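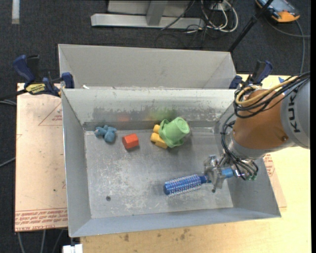 Trakura Bin Picking Kit: Frequently Asked Questions

What is in the kit?
A two-finger gripper, a wrist adapter plate, two sheet-metal bins, a pair of bar clamps, the hose and cable set, and a license for the Zatora picking software. The robot arm is not included.

Which arms does it work with?
We supply adapter plates for several KUKA arms and for most arms with a standard round flange. Send us the model number before you order and we will confirm the fit.

Do I have to teach it each object?
No. The software looks for places to grip and does not need a model of the part. Mixed household goods are fine as a first test: a hairbrush, a toy block, a plastic cup, a soft toy. Items that lie flat against the bin wall take the most tries.

How heavy can the objects be?
Up to 500 grams with the standard fingers. For heavier parts, ask about the long fingers made by Vogler - they are sold separately.

Why two bins?
The robot empties one into the other, then works back the other way. You can leave it running without refilling by hand.

How should the bins be fixed down?
Place them end to end or side by side with the rims touching, and clamp them together at the seam. Any flat, stiff table will do. If the bins sit too low, put a sheet of acrylic or plywood underneath. Run the setup routine again whenever a bin has been moved.

Do scratches on the bin floor matter?
Light wear is normal. Bare metal also reflects bright objects, so if the software starts picking at reflections, lower the lights or turn on the glare filter in the Camera menu.

How long does setup take?
Plan on one working day. Calibration itself takes 30 minutes once the arm is mounted.

Can I keep the hoses from catching?
Leave enough slack for a full turn of the wrist, and tie the lines above the gripper. Check the fittings every 6 weeks.

Is there a trial?
Yes. The kit can be rented for 37 days from our Cillside office. The rental fee comes off the price if you buy.

Who do I contact?
Lutz Steinbach handles orders and rentals. Use the contact form and choose "Picking kit" as the subject. Support questions go through the same form.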